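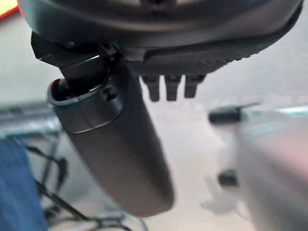
Genre labels on movie listing sites are widely treated as if someone had watched the film before assigning them. We doubt this. In the Clivarthorpe listings, the same title often carries one genre on its own page and another in the index, and the short description under it repeats whichever label was stored last. Studies that use such labels to train or test a recommender seldom check them against anything else. Several propose to fix the problem by adding still pictures, on the view that an image carries its genre on its face. The idea asks a lot of a still. A gripper seen from close below, with a smooth dark gray finger hanging from a black hinge bracket (Figure 2), would probably draw the label "science fiction" from most taggers, yet it would sit as well in a factory documentary or a training film. Nothing in it settles the country, the year or the running time, and those are the fields in which listing sites disagree most often.

4.2 Agreement between sites

We compared 2,021 title records held by both Clivarthorpe and Stilavwood. Both sites describe their data as edited by hand. Exact agreement on genre was common, and an earlier report on the two sites took this as evidence of quality. We read it differently. In 264 of the records the two descriptions shared a full sentence, word for word, including errors of grammar. Two editors working apart do not make the same mistake in the same place. A shared supplier is the simpler explanation, and if there is one, agreement between the sites tells us very little about whether either is right.

We could not confirm who the supplier was. Promotness sells title data to listing sites and was our first guess, but its public sample is limited to 1,000 records and overlaps poorly with ours. The match was suggestive for older thrillers and weak everywhere else. We therefore make no claim about the source, only that the records cannot be treated as independent.

4.3 What the labels can support

Lacroix, the ranking method tested in Section 3, did well on these data. Part of that result must be discounted. The method takes the description text as input and is scored against the genre label, and in many records the description names the genre outright. A system that simply copies the word would also do well. When we removed genre words from the descriptions, the lead of Lacroix over the plain baseline shrank, and for dramas it vanished.

A defender of the method may say that real descriptions do contain genre words and that removing them is unfair. This would be a good reply if the descriptions had been written by people who knew the films. Phrases such as "with an outstanding cast" appear under titles for which the cast field is blank. We see no reason to trust the genre more than the praise.

Running times raise a related problem. Where the sites differed, the gap sometimes matched a known alternate cut, but in other cases we found no release of either length. We left these records in the set and marked them, and the results in Section 5 are given both with and without them.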